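September
Sigita Mägi

Back from Altimberg, and too awake to sleep, so I may as well write it down while I can still smell the river on my sweater.
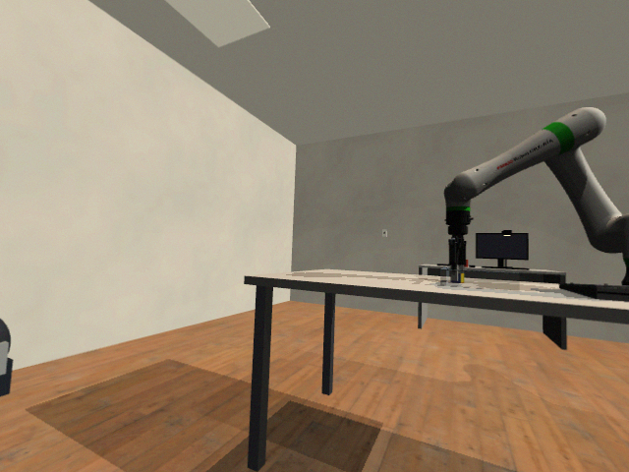

We took the early train, the one that stops at Jilanbridge long enough for a coffee if you are quick and don't mind it scalding. Priit minded. He always says he won't want one and then he drinks half of mine, and I have stopped arguing and simply buy the large. The fields were all cut already. I had pictured them green the whole way, I suppose because the last time we made the trip it was June and Mother was with us, handing out boiled eggs wrapped in napkins as if we were crossing a desert.

Aunt's house looks smaller than it used to (everybody says this about houses, I know, but the porch really has lost a step, the ground has come up so much around it). Priit went straight to the attic and I went straight to the kitchen, and I think that tells you everything about the two of us. I found the blue enamel pot, the good sieve, and a drawer with nothing in it except string and candle ends. I'm keeping the pot. He can have the sieve if he asks nicely.

After lunch we walked out along the Venckus path, up past the apple trees, and there were so many apples on the ground that you couldn't put a foot down without rolling one. I filled my bag and then my scarf. The wasps were very polite about it. Priit wanted to go all the way to the chapel at Sitisar, but it is 3 miles each way and my left knee had already had its say on the hill, so we sat on the wall and ate apples and talked about what to do with the house. We didn't settle anything. He would like to keep it and come every summer, and I would like that too, until I think about the roof. The man in the village told him 900 just for the chimney side, and that was before he had been up a ladder!

Still, it was a lovely afternoon, with that low yellow light, and my brother laughing at his own stories the way he did when he was ten. We nearly missed the train home. I had four jars of Aunt's plum jam in my coat pockets and clanked the whole length of the platform.

Must call Priit tomorrow about the key. I have a feeling we left it in the door.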